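Jacqueline Vidal and the Proltholm spring tank

Jacqueline Vidal builds spring reverbs one at a time, under the name Sorar, in a back room in Proltholm. We spoke over a long phone call that was supposed to last half an hour and ran well past two. I had a list of questions and got through maybe a third of them, and I don't regret a minute of it.

She got her start fixing guitar amps. "I was the person in my building who owned a soldering iron," she says. "So people brought me things. Combos with no reverb, mostly. I'd open the back and there would be a tank with a broken wire the thickness of a hair, and I'd fix it, and then I'd sit there kicking the amp to hear the crash. I liked that more than I liked the guitar sound!"

The amp repairs turned into a rack unit she made for herself, which turned into a second one for a friend with a tape studio. That friend, who records under the name Bakis, put it on every snare on his next record and told anybody who asked where it came from. By August she had orders.

What she makes now is called the Sorar Two: a mono spring reverb with two long tanks, a tube driver stage, and a very plain front panel. Drive, low cut, tone, mix, and a switch that picks tank A, tank B, or both. She has finished 13 of them so far, and she can tell you where each one lives.

"The switch is my favorite thing on it," she says. "Tank A is the clean one. It's slow and kind of soft, you can put a voice through it. Tank B I mount a little tighter and it barks. With both on, they beat against each other and you get this flutter in the tail that I have never been able to get out of a plug-in. I've tried. I own a lot of plug-ins."

I asked about the low cut, as I had been using a borrowed unit for a week and found myself riding that knob more than any other. She laughed and said everyone does. It sweeps from flat up to 300 Hz, and it sits before the driver, so the springs never see the low end at all.

"If you send a bass drum into a spring it just goes boing," she says. "Sometimes you want boing. But if you roll off everything under 200 the springs relax, and then you can hit them harder with the mids, and that's where the good stuff is. People come to me and say their reverb is muddy and they want to EQ the return. Try the send first. It's such a small thing and it makes such a difference."

The drivers are where she has spent most of her time. Early units used an op-amp circuit, which she describes as perfectly good and a bit polite. Then she found a box of small Vasseur transformers at a clearance sale and bought the lot.

"I didn't even have a plan for them. I put one between the tube and the tank, just clipped in with leads on the bench, and played a drum loop through it, and I called my sister and held the phone up to the speaker. She was very nice about it." The transformers rounded off the front of each hit and let the tail come up louder. She redrew the board that same week.

There are enough Vasseurs left for this run and part of the next. After that she will have to find something else, and she is already testing. Two candidates are close. One is too bright, she says, and one hums if you so much as look at it. 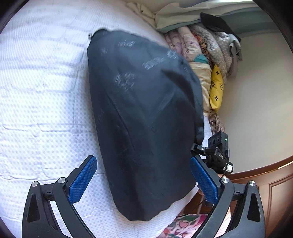 So how should you hook up a spring unit if all you have is an audio interface?

Use a spare line output as the send and a spare line input as the return, and keep the mix knob on the reverb all the way up, so you only get the wet sound back. Then blend it in your software. Vidal adds one warning: keep the return channel's own send turned down, or you will build a feedback loop. "Which is also fun," she says, "but take your headphones off before you try it."

She is just as happy talking about placement. Spring tanks pick up hum from power transformers, and she spends the last hour of every build sliding the tanks around inside the case, a millimeter here and there, listening to nothing with the gain turned up. In a rack, she likes an empty space above and below. On a desk, she would keep it away from wall warts and off the same surface as your monitors.

Repairs still come in too. She has a soft spot for cheap old units, the kind with one knob and a captive power cord, and she thinks people give up on them too soon. Often the foam holding the tank has crumbled, and the tank is resting on metal. New foam, a clean of the jacks, and it comes back.

"I had one on the bench last month that sounded like a bucket," she says. "I mean it was awful. I changed the foam and two capacitors and it was gorgeous. Really gorgeous – darker than mine, and shorter. I recorded 3000 little hits through it before I sent it home, just rim shots and claps and me tapping a table. I don't know what I'll do with them. I listen to them while I eat."

A stereo version is on the way, though she won't say when. The left and right sides will each get their own pair of tanks, and she is arguing with herself over whether to match them. Bakis wants them matched. She would like them a little off from each other, so that a mono synth going in comes out wide and slightly crooked.

Before we hung up I asked what she would tell someone who has never used a real spring and is looking at one used. She said to bring a drum machine and plug it in, turn the drive up until it starts to sound wrong, and back off a hair. Then gently knock on the case. If it crashes, the tank is alive and everything else can be fixed.

"And then send me a recording," she says. "I'm serious. I want to hear all of them."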